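Testmont Forums > Manipulation > Software and Control

Thread: Wrist cam policy lets go too early on shiny trays

gaurav_chauhan
Okay, I need some fresh eyes on this. I have a two-arm cell, a learned policy on top, and a plain impedance controller underneath. Picking is fine. Placing is where I lose my mind. The gripper carries the thing over to the tray, gets close, and then the "release" output jumps up while the object is still tilted. Sometimes it settles flat, sometimes it flops against the rim, and I hate not knowing which one I'm going to get!

I trained on 300 episodes, all teleoperated, all with the same two wrist views plus the overhead one. Images are going in at the stock resolution from the Tumamer loader, and I haven't touched the augmentation settings. Here's the kind of wrist view the policy is looking at when it starts getting ideas:

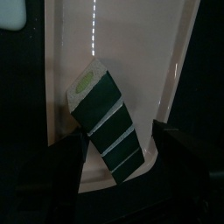 My gut says it's a timing thing. The action chunks come out long and I only replan every 7 steps, so by the time the arm is near the tray it's running on a decision it made a while back. I tried replanning every 3 and it got jittery, like a shopping cart with one bad wheel. Anybody been through this?

kuniyal
Been through it, didn't enjoy it. Before you blame the chunking, plot the release output against gripper width and height for one bad episode. If the output climbs at the same height every time no matter what angle the object is at, your policy learned "low enough = open" and it isn't really looking at the object at all.

treltholm_omprakash
I'd bet on the highlights. Glossy plastic under point lights is nasty for a small wrist camera: you get those bright streaks that slide around as the wrist moves, and the network grabs onto them because they're the strongest thing in the picture. We had a dish task at Treltholm where the policy was basically chasing a reflection. Put some diffuser film over the lights and try again.

gaurav_chauhan
Kiran, did the plot. Episode 2644 is my worst one and yep, the release climbs at pretty much the same height as in the good ones. Ugh.

Omprakash, I can try the film, but the demos were recorded under the same lights, so wouldn't it have learned to ignore the streaks by now?

treltholm_omprakash
Only if the streaks moved around in your demos. If the tray was always in the same spot then they're a landmark, and a pretty good one until you move the tray.

urmila_m
Going to disagree with the lighting theory. I've seen people spend a month on diffusers and end up right where they started. Kiran's plot already told you what's going on! Your demos all let go at one height, so height is what it learned. Go record a batch where the operator hovers at that height, fixes the tilt, and only then opens. Also, what does the overhead camera see at that moment? If the tray is half hidden behind an arm, the policy has nothing but the wrist view to go on.

gaurav_chauhan
Fair question. Overhead with both arms in and the objects out: 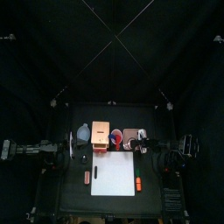

I do keep a lot of stuff on the table because the same checkpoint is supposed to handle several tasks, and I pick the task with a text prompt. I'm starting to wonder about the prompts too. They all say "put the X in the Y" and nothing about letting go.

kuniyal
Prompts won't fix this one. The text picks the target, it doesn't do the timing. What I'd look at is how small that tray gets once the overhead view is shrunk down for the encoder. Crop to the table before you resize. The black fabric up top is eating half your pixels and there's nothing in it to learn from.

urmila_m
+1 on the crop. It's a two-line change, just remember to do it at inference too. (Ask me how I lost a whole weekend in December.)

abhishek_mishra
Sisodia user here. We kept the policy out of the release decision completely. The policy proposes, then a small check on wrist torque has to see contact before the gripper is allowed to open. It's boring old code and it works great.

urmila_m
Until you place something light on something soft and the torque never goes over the threshold. Then it stands there holding a sponge forever.

abhishek_mishra
We have a timeout for that, lol. But yeah, tuning it per object is a pain and I wouldn't call it pretty.

gaurav_chauhan
Okay, so the plan is crop first, retrain on the same data, then add hover-and-fix demos if it's still bad. I'll leave the lights alone for now so I'm only changing one thing at a time (sorry, Omprakash!). The torque check I might run in log-only mode, just to see how often it would have said no.

treltholm_omprakash
Save your old checkpoint and run both with the tray moved over a few inches. If the old one falls apart I'm claiming partial credit.

gaurav_chauhan
Deal. Crop is in and training just kicked off, I'll post the release plots once I have them.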